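4. What the desk-drinking studies do and do not show

4.1 The claim under test

It is by now common to read that office workers do not drink enough water, that they think less clearly as a result, and that a bottle kept within reach of the keyboard puts both things right. The claim has three parts, and they are seldom pulled apart. The first is about how much people drink. The second is about how well they work. The third is about furniture: it says that where a bottle stands changes what a person does with it. We take the third part first, as it has received the least scrutiny and is the one on which workplace schemes spend their money.

The usual source is the Fetton trial, in which staff at a claims-handling office were given a bottle to keep on the desk and were asked at the end of each day how much they had drunk. The desk group reported drinking more than the kitchen group, whose bottles were kept in a shared fridge down the corridor. The difference was large and has been repeated in a good many leaflets. We do not doubt that the difference was reported. We doubt that it was a difference in drinking.

Consider what each group was asked to do. A person in the desk group had the bottle in view when filling in the form, and could read the level off its side. A person in the kitchen group had to recall a number of trips, some of which were for tea, some to talk to somebody, and some for no reason they could later give. Memory for small, dull acts is poor. It is poorer still for acts that are mixed up with other acts. The Fetton authors treat the two sets of answers as if they came from the same kind of measurement, and they plainly did not.

There is a second trouble. Desks are crowded places, and things on them come to be overlooked. The trial report speaks of the bottle as "prominent" throughout, as though it stood alone. On an ordinary desk it competes with books, cups and papers, and it is an open question how long anything goes on being noticed under those conditions (Figure 4).

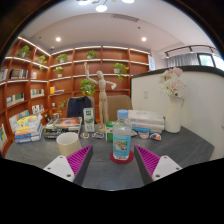
Figure 4. Bottled water on a desk, with a cup and paperbacks close by.

The literature on notices and signs gives some reason for doubt here. A new sign by a lift is read for a few days and then passes out of attention, although it has not moved and its wording has not changed. If bottles behave like signs, then any effect of placing one on a desk should be strongest in the first days and should fade. The Fetton trial ran for 13 working days. That is just about the length of time over which one would expect to see novelty and nothing else. The authors do not break their results down by day, and when we wrote to ask for the daily figures we were told that only totals had been kept.

4.2 Our own attempt

We set out to repeat the trial with a better measure and a longer run. Two offices took part, both belonging to Martinelli, a firm that handles freight paperwork. In the first office, bottles were placed on desks. In the second, they were placed on a shelf by the door. The bottles were weighed each evening after staff had gone home, and a fresh one was put out in the place of any that had been opened. Staff knew that a study was under way and had agreed to it, but were told only that it concerned "comfort at work". The run lasted 20 working days in October and took in 100 people, divided evenly between the two offices. Over that time we logged 2468 evening weighings, including those repeated when the scale had been knocked.

Our results are given in full in the appendix, and we will state them modestly. In the first week the desk office got through more bottled water than the shelf office. In the second week the gap was smaller. In the third and fourth weeks we could not tell the two offices apart with any confidence. This is the pattern one would expect from novelty. It is also, we should admit, the pattern one would expect if the weather had turned cooler in the middle of the month, and it had. We have no way of separating the two with the data we hold.

Nor can we say what happened to the water. Weighing tells us that it left the bottle. It does not tell us that anyone drank it. We know of at least one windowsill plant in the desk office that did very well during the study, and several people said afterwards that they had poured bottled water into the kettle to save a walk. Water drunk as tea is still water drunk, but it is not what the leaflets have in mind, and it would have come from the tap in any case.

A further difficulty is that people who drink from a bottle at the desk may drink less elsewhere. The Liveo survey, which is often quoted beside the Fetton trial, asked only about bottled water. It found that people given bottles drank more bottled water. We would be surprised if they had not. Whether they drank more in all is another matter, and the survey had no question that could answer it. We asked our own participants to keep a diary of other drinks for one week. Fewer than half returned it, and those who did were mostly people who had already told us that they took an interest in their health. We have not used the diaries.

4.3 What counts as a reminder

Much of the writing on this subject leans on the word "reminder". The bottle is said to remind the worker to drink. But a reminder has to stand for something one meant to do. A letter left by the front door reminds a person to post it only if there was already an intention to post it. Where there was none, it is simply a letter by a door. The studies reviewed in Section 2 do not ask whether people wished to drink more in the first place, and the effect, where there is one, may be confined to those who did.

In our closing interviews we asked whether people felt that having water near at hand had changed their habits. The answers divided neatly by how the question was put. Asked whether the scheme had helped, most people in the desk office said yes. Asked what they now did differently, most could not name anything. We take the second answer more seriously than the first. It is polite to say that a free thing has helped.

Not all of those who worked on this study read the interviews in the same way.

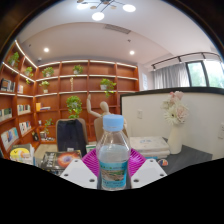 Omolara Iyamu, in a written response to an earlier draft of this section, argues that we ask too much of people when we expect them to name a change. Habits, she writes, are "exactly the things we can't report on", and a person who now takes a mouthful of water before each telephone call may have no idea of doing so. On her view the interviews are worthless in both directions, and we should have left them out. She adds that a fading effect need not be a failed one. If the bottle prompts drinking for a week and the drinking then carries on by itself, the desk office and the shelf office might still come to look alike, provided that the shelf office had picked up the same habit by a slower road.

We accept the first point in part, and have kept the interviews with that warning attached. The second seems to us too generous. It saves the claim by making it fit any result at all. A gap between the offices would count in its favour, and so would the lack of one. To test it one would need a third office with no bottles anywhere, and we did not have one. The firm that had agreed to act in that role, Jiltden, withdrew before the start when its staff heard that the others were getting free water.

4.4 The jump to performance

Even if desk bottles did raise intake, the step from there to better work would remain to be made. The tests generally cited were carried out on people who had gone without fluid for many hours, often in heat. Office workers with a tap in the building are not in that state. To carry the finding over, one must suppose that mild thirst does in a small way what severe thirst does in a large one. It may do so. We have not found a study of people at ordinary desks, doing their ordinary work, in which this was shown and the participants did not know what was expected of them.

Chunhua Yu's reworking of the Fetton error counts, which we were able to check, is useful on this point. The desk group made fewer errors than the kitchen group during the trial. It had also made fewer errors in the month before the trial began, by nearly the same margin. The published report gives only the first comparison.

We do not conclude that people should keep their water somewhere else. A bottle on a desk is a harmless thing and a convenient one. Our complaint is with the weight that has been placed on it, and with the readiness of employers to buy bottles by the pallet while leaving alone the length of the shift and the number of breaks. The next section looks at breaks, where the evidence is older, rather duller, and in somewhat better order.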